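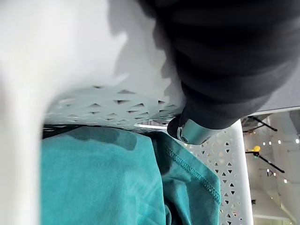 A Wall Rail for Kitchen Utensils
Project report, Household Design course, Druvville
Osaze Adeleke and Pascal Diekmann
Course instructor: Helmut Heitmann

1. The task

Each pair in the course had to build one storage item for a rented home. The item had to be made with hand tools and a drill, go up with no more than four screws, and come down again without leaving large damage. We chose a utensil rail for the kitchen of the student house on Ernlow, where Pascal lives. The kitchen there has two drawers for five people. Ladles, whisks and spatulas were kept in a tall jar next to the stove, and the jar tipped over when it was full.

Our first idea was a magnetic strip. We dropped it after going through the jar, as most of the spatulas and spoons were wood or silicone. A rail with hooks works for anything that has a hole or a loop in the handle.

2. Design

The free wall between the window and the cabinet allowed a rail 118 cm long. We drew three versions. Version A was a curtain rod on two brackets. Version B was a flat wooden board with cup hooks screwed into the face. Version C was a wooden board with a steel rod held a little in front of it, so that hooks could slide.

Bernd Albers, who runs the course workshop, pointed out that version A would sag in the middle with only two brackets, and that version B fixes the spacing for good. We went with C. The board spreads the load across the wall and also protects the paint from swinging handles.

3. Materials

Pine board, planed on all sides
Steel rod, 8 mm
Three wooden blocks to carry the rod, cut from the same pine
11 S-hooks
Four wall screws with plugs
Wood glue
Clear water-based varnish
Sandpaper, medium and fine

The board and rod came from the offcut shelf at the workshop. The hooks and varnish came from Fuchs, the hardware store near the station.

4. Building

We cut the board to length and rounded the corners with a file. The three blocks were clamped together and drilled in one pass to keep the holes in line. This was the step we worried about most, and the first set came out crooked. The drill bit wandered where it passed from the second block to the third. We threw that set away, started each hole with a smaller bit, and the second set lined up.

The blocks were glued to the board and held overnight. The rod was then pushed through from one side. It was a tight fit and needed some candle wax. Osaze sanded and varnished the board. Two coats were planned, but the first one raised the grain, so there was a light sanding between coats and a third coat at the end.

Mounting took one evening in February. The wall is plaster over brick, and one plug turned loosely in its hole. We filled the hole and moved that screw 2 cm to the left. The old hole is hidden by the board.

5. Load test

Before mounting the rail in the house, we screwed it to the test wall in the workshop. A bucket was hung from one S-hook in the middle of the left span, and we added sand in steps of 200 g. The course handout calls for a stop as soon as any part moves or bends for good.

At 3958 g, bucket included, the S-hook began to open. The rod and blocks showed no change. We repeated the test with a new hook in the right span and stopped short of that weight. The heaviest utensil in the kitchen is a cast iron press, well under the limit for a single hook.
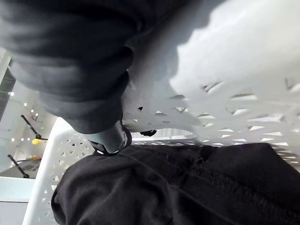

6. Use in the house

The rail was in daily use for three weeks before we wrote this report. We asked the people in the house to note down any problems on a sheet on the fridge. These were the notes:

Hooks come off with the spatula when you grab it fast (written twice)
The end near the stove gets greasy
Could use a spot for the oven mitts

For the first point we squeezed the top loop of each hook with pliers until it just passed over the rod. They still slide, but no longer lift off by accident. The grease wipes off the varnish with dish soap. The rod is harder to clean, mainly behind the hooks.

The oven mitts now hang on the last hook by the window.

7. Comparison with another group

Arnout Van Damme's group built a hanging shelf for their apartment in Flirnport and used the same varnish. They had no raised grain. Their board was birch plywood and they dampened and sanded it first. We would try that on pine as well – it might have saved us the third coat.

8. What we would change

The middle block sits exactly at the center, where people tend to reach first. Two blocks set a third of the way in from each end, plus a small one at each end, would leave the center free. That means four blocks to line up, so we would use a drill press if the rules allowed it.

We would also buy thicker hooks. The ones we have are fine for this kitchen, but they were the weakest part in the test.

Work was split as follows: drawings and drilling, Pascal; sanding, varnish and load test, Osaze; mounting and report, both.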